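Marzo, 23:40

Sigo con la migración del monedero frío. La frase semilla antigua queda anulada en cuanto se confirme la última transferencia; de momento hay dos juegos de claves vivos y eso no me gusta. He firmado siete salidas desde el equipo sin conexión y las he pasado por código QR. Ninguna rechazada. La comisión la fijé a mano, en la franja baja, y la primera tardó 40 minutos en entrar en bloque.

El nodo propio, en cambio, va mal. Tras la actualización de Drivis el índice de transacciones se reconstruye desde cero y el proceso se detiene siempre en el mismo tramo. El registro da un error de lectura y nada más. He reducido la caché, he limitado los pares entrantes y he vuelto a lanzarlo. Al 60 % a la hora de cenar, parado otra vez a las diez.
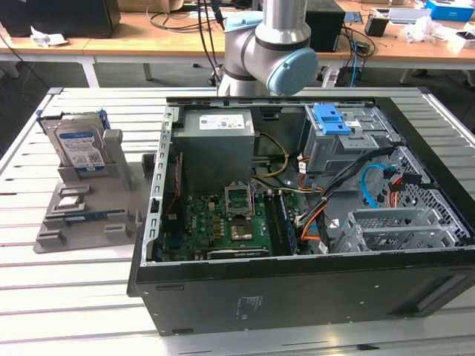 Raffaele Zanetti contestó en el foro de Allcombe que el error no viene del disco, que a él le pasó igual con la versión anterior y que lo resolvió borrando solo la carpeta del índice, sin tocar los bloques. Añadió que no me fíe del porcentaje, porque el contador no pondera el tamaño de cada tramo – los últimos años pesan mucho más que los primeros.

Tiene sentido. Copio los bloques a la unidad externa antes de borrar nada: 833 gigabytes, toda la noche por lo que veo. Mientras tanto consulto los saldos a través del servidor de Kyriakidis, que implica enseñarle mis direcciones a un tercero. Solo lectura, pero lo anoto.

Pendiente para mañana: exportar el historial de Skorkberg antes de que cierren las cuentas inactivas. El fichero sale sin las comisiones desglosadas y hay que cruzarlo con los extractos del banco para calcular el precio de adquisición. El año pasado usé el cambio medio del día y este año quiero usar el de la hora exacta – más trabajo, menos discusión con Hacienda.

La placa de acero con la semilla nueva sigue sin grabar. Las letras de punzón llegaron sin la Ñ, que no hace falta, y sin la K, que sí.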